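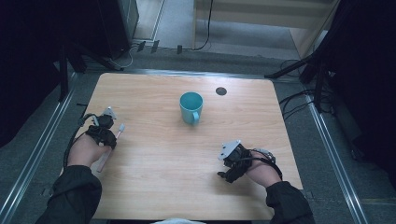

Registration is where most of our effort has gone since the last report, and I'm delighted with how it is moving. The county's plan to let sixteen-year-olds pre-register for local elections has given us a proper reason to be in schools and colleges, and the first run of sessions in Skiltell and Hivonik has been livelier than any of us expected. Much of the planning gets done at a pale wooden table with a teal mug on it, and a good deal of arguing goes on there too (mostly over the wording of the consent letter, now in its fourth version).

Progress to 14 July 2022

We have visited 12 schools and colleges. Each visit is a single lesson: how a council is elected, what a ward is, how to fill in the form, and then a mock count using real ballot boxes lent by the elections office. The mock count is the hit of the day. At one Hivonik college the students asked for a recount, got one, and stayed through their break to see it finished!

We have given out 2000 information packs. The pack was rewritten in June after teachers said the page on proof of address was hard going, and it reads much better now. The translated version is with the printer.

Contact details and consent

You asked for more on this. We hold no pupil email addresses. Everything goes through the school office, and parents see the letter before the visit takes place. No party material is handed out or displayed, and the speakers sign a short statement to that effect. Two parents wrote to us with worries about bias. Both were offered the lesson plan to read, and one came along to watch.

What has been slower

Zoubi is behind. The town has boundary changes pending, so we could not print ward maps, and 8 visits there have moved to the autumn term. Starell has one large school and we are still waiting for a date from it. Travel is slightly over budget – the bus to Starell was withdrawn and we have been paying mileage instead – but printing came in under, and the two nearly cancel out.

Next steps

Training for new speakers starts after the summer break. We would also like to talk about the longer run, as the new wards will first be used in 2025 and today's younger pupils will be voting in them. A costed proposal for that will come with the next report, along with the teachers' feedback forms from Hivonik.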